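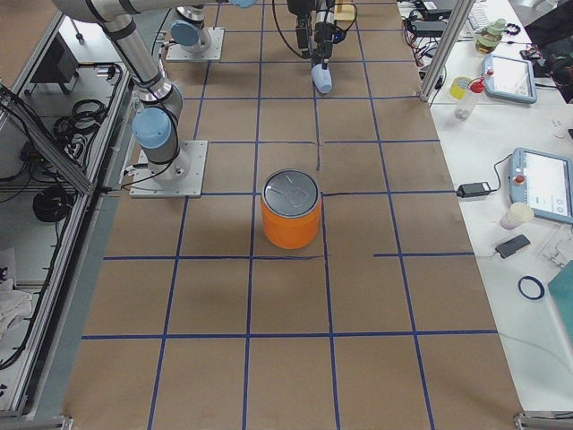 What does Dodotstead do for high school students?
We run a week-long summer program in mock government, where rising seniors campaign for office, write bills, argue over them and go home with a much better idea of how a state runs.

I started Dodotstead after teaching civics in Pimentel for longer than I care to admit. Every spring I'd watch my juniors light up during our little mock council unit, and every spring it ended just as they were getting good at it! So I borrowed the college dorms for a week in June, talked a few fellow teachers into giving up their vacation, and we had ourselves a legislature (a loud one).

That first summer we had 60 delegates. These days we take 260, and they come from all over, big suburban schools and tiny ones where the whole junior class fits on one bus. Schools nominate their own students, and then I read every single application myself. Grades matter some, but I care a lot more about the essay. Tell me about a thing in your town that bugs you and what you'd do about it, and you've got my attention. 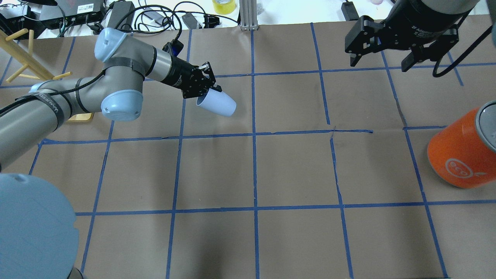
Once they arrive, delegates get sorted into two parties, Flarnero and Grellus. The names mean nothing at all and we keep it that way on purpose, so nobody shows up already knowing what they're supposed to believe. Each party writes its own platform the first night, usually well past the time I'd like to be in bed. After that come primaries, speeches, a general election and then the session itself, which starts at 7 in the morning. Yes, there's coffee, and yes, I drink most of it.

The fee is $99 and it covers the room, the meals and the T-shirt. Local clubs and businesses pick up the rest, and plenty of them cover a delegate's fee too, so please ask your counselor before you decide it's out of reach.

Nominations open in January. If your school has never sent anyone, write to me through the contact page and I'll mail you a packet, plus probably a longer letter than you wanted.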